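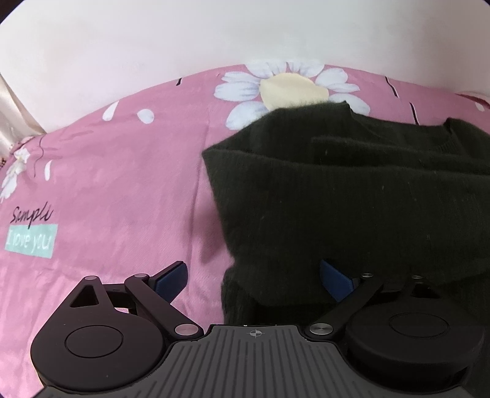
Notebook, textile care bench, 2025-11-19

Shrinkage after washing, cotton jersey from Ntuli

Today I finished the third wash of the Ntuli jersey. The marks were sewn on the cloth before the first wash, with thin polyester thread, because the pen marks of last time became too pale to read. I recommend the thread to everybody. It takes longer, but one can measure without guessing.

Load was 1,050 g with the filler cloths. Same program for all 3 washes, same powder, line drying flat on the net. I did not use the dryer yet.

Length direction: the distance between marks is now 123 mm on the worst piece. Width changed very little. Between second and third wash I see almost no difference, so I think most of the shrinkage is already over after the second. I want to see this again with the Trerkness fabric before I write it in the report.

One mistake of mine: I measured the first piece directly from the line, and it was still a bit damp at the seam. I let it lie overnight and measured again. The second value is the one in the table, the first one is crossed out but readable.

Hendrik Rampersad asked if the collar rib should be tested separately. I believe yes — it twists more than the body and pulls the neck line to the left. He will cut new pieces from the Grurkmont roll.

To do:
Order thread, the white is nearly finished.
Ask Itent for the washing label they plan to print.
Dryer test in December, if the machine is repaired.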